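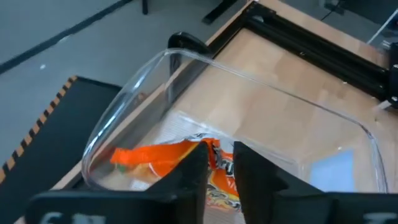
The two-armed robot that Dragica Atanasov and Kalliopi Hodžić have been putting together at the Meslow shared workshop has reached the stage where it is trusted with groceries. Its parts bill stands at 961 dollars, a figure Atanasov gives with the calm of someone who stopped adding in December. This month's exercise is tidying up after lunch: the left arm has to lift a crumpled orange snack bag out of a clear glass baking dish, a job any houseguest could manage and few would volunteer for.

Glass is the hard part, according to Hodžić, who writes the control software in the evenings. The rim throws highlights, the tabletop shows straight through the bottom, and shiny packaging looks different from every angle. The pair have set themselves a target of 300 practice grabs before they let anyone watch.

The black fingers are the work of Atanasov, who has redrawn them often enough to lose interest in version numbers. A wider set is planned once the workshop's printer is free, as it is currently booked solid by a member making chess pieces.

Plans for the arms will be shared with other Meslow members when the wiring notes are readable. Hodžić puts that at spring. Atanasov would not be drawn on which one.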